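Jinfeng Han
May 29, 2025

OK, a few of you asked how the big paper clear-out is going, so I'm going to tell it properly, in pieces, while my tea cools down. Settle in, it's a long one!

For anyone new: I keep things. Bags, mostly, and boxes, and the tissue that comes inside the boxes, and ribbon if it's long enough to tie around anything bigger than a jar. My mother did it, my aunt did it, and I have a hall closet that stopped closing sometime in October.

The rule I set myself on Monday was simple. Everything comes out, everything goes across the round table in the living room, and nothing goes back in the closet unless I can name a person or an occasion it's for. (Ximeng Lü thinks "a nice lunch someday" isn't an occasion. Ximeng Lü has never needed a bag for a nice lunch at ten minutes' notice.)

I started with the paper bags, thinking they'd be the easy part. There were 38 of them. I'm putting the number down because my sister guessed 200 and I would like that on the record. I kept 14, if you're wondering, and even that took most of an evening.

The big ones went first. There was a Skernance bag so tall it had been standing up behind the vacuum holding smaller bags, which were holding smaller bags. Peiyu Qin took that one along with everything in it, for her students' end-of-year plants, and I was so pleased I nearly gave her the vacuum too.

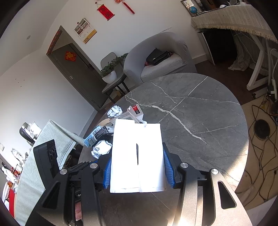

White bags are my weakness, I'll admit it. Brown ones I can let go of, and anything with a shop's name across it in giant letters I can let go of quite cheerfully, but a plain white bag will do for a birthday, a new baby, a jar of chili oil for the neighbors, anything at all. They fold down to nothing, too. The one with the string handle has a bit of a crease along the bottom, and I'm still keeping it, because once you put something with a little weight in there, a crease is hardly the first thing a person looks at.

How I fold them, since Nizar Farah asked: open the bag all the way, push the sides in along the creases they already have, lay it flat, then fold the bottom up over the front. Run your thumb along the edge. Handles stay out at the top so you can see what you've got when they're filed upright. I use an old Rusix shoebox as the drawer and it fits them beautifully, like a little library!

And do please look inside before you fold. I found two birthday cards (one still sealed, to me, from Zhenhua Xiao, I'm so sorry, thank you, it was lovely), a receipt for a lamp we no longer own, and a spoon. I have washed the spoon and put it with the other spoons and we'll say no more.

Wrappers and packets were quicker. If it's crumpled, it goes. I used to smooth tissue out with a cool iron, which works very well by the way, but I had to be truthful with myself about how often I got the iron out for tissue. Clean paper and flat cardboard went in the recycling, and anything shiny or sticky went in the trash.

Boxes are where I slowed right down. A small, sturdy box with a lid that fits is a hard thing to part with. I let myself keep the ones that could hold tea or cookies or a pair of socks, and I flattened the rest. The Kimness one with the ribbon hinge is staying, and I don't want to hear about it from anyone in this family.

Also, a tip I wish I'd taken earlier: clear the whole table before you start the next pile. On the first evening I had keepers, maybes and garbage all creeping toward each other, and I rescued the same gift tag three separate times.

Peiyu asked if I'd be doing the New Year things while I was at it. No! The red decorations stay where they are, they make me happy every time I walk past, and they've got nothing to do with the closet.

What's left is the ribbon. There's a cookie tin of it, and it's all one ribbon now, if you see what I mean. I'm going to sit with that on Saturday with something good on the TV and a pair of small scissors.

If anyone nearby wants medium brown bags with twisted handles, I have a stack by the door, all clean, all folded. Message me before the weekend and I'll set them aside for you. Ximeng, yours already has the jar in it.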